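Section 4: Fluffing and Placing the Pillow

Hi again, Maite Sotomayor here! If you've made it through the washing section, your Saltar cushion set should be ready to go back on the chair. I wrote these steps for the Saltar 8, but they work fine for the older Tratmont covers too (those run a little tighter, so be patient with the corners).

1. Clear the seat and give it a quick brush. Crumbs love to work their way into a clean cover.

2. Pick the pillow up by its two short ends, one end in each hand, and hold it level. Let the middle hang for a moment so the filling can spread out.

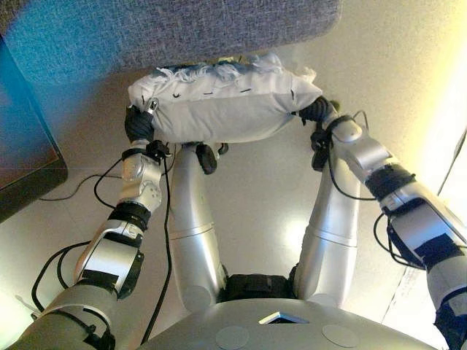 Fig. 4-1. White pillow held level by its short ends, fluffy edge away from the body.

3. Look along that long edge. A fringe of white fibers is fine and you can leave it alone. Please don't pull on the strands! I did that to my first one back in July and spent a whole evening with a needle.

Caution: Never cut the fringe with scissors while the pillow is stuffed. If it bothers you, order the edge kit (part 1421) and sew it down.

4. Do the soft gray fabric next. Gather it gently into wide folds and keep your grip light, or you'll flatten the nap.
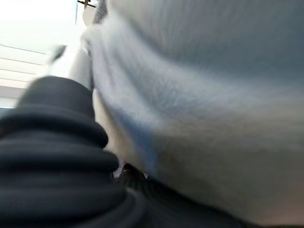

Fig. 4-2. Gray fabric in broad, gentle folds.

Note: If the nap looks tired, go over it with a dry clothes brush, always in one direction. I use the Irngate brush with the short bristles, but any soft one will do.

5. Turn to the chair. Run a flat hand over the round gray seat, starting in the middle and working out to the rim, and smooth the upholstery as you go. 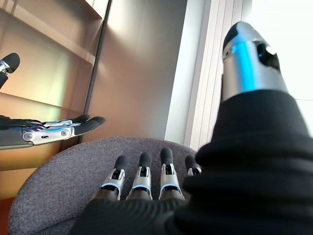
Go easy near the rim, where it's tempting to press hard. A few light passes do more than one big shove, and you won't end up with a dent you have to coax back out later.

6. Pick the pillow up again, pinch both ends, and give it a couple of slow shakes. The bottom edge should sag in a soft curve. If it hangs in a lump, knead the lump with your thumbs and try once more.
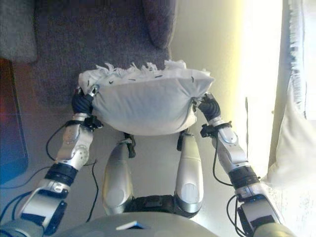
7. Lower the pillow onto the seat with the fringe toward the back, then let go of both ends together. Spare covers are in the Gallardo parts list under number 942.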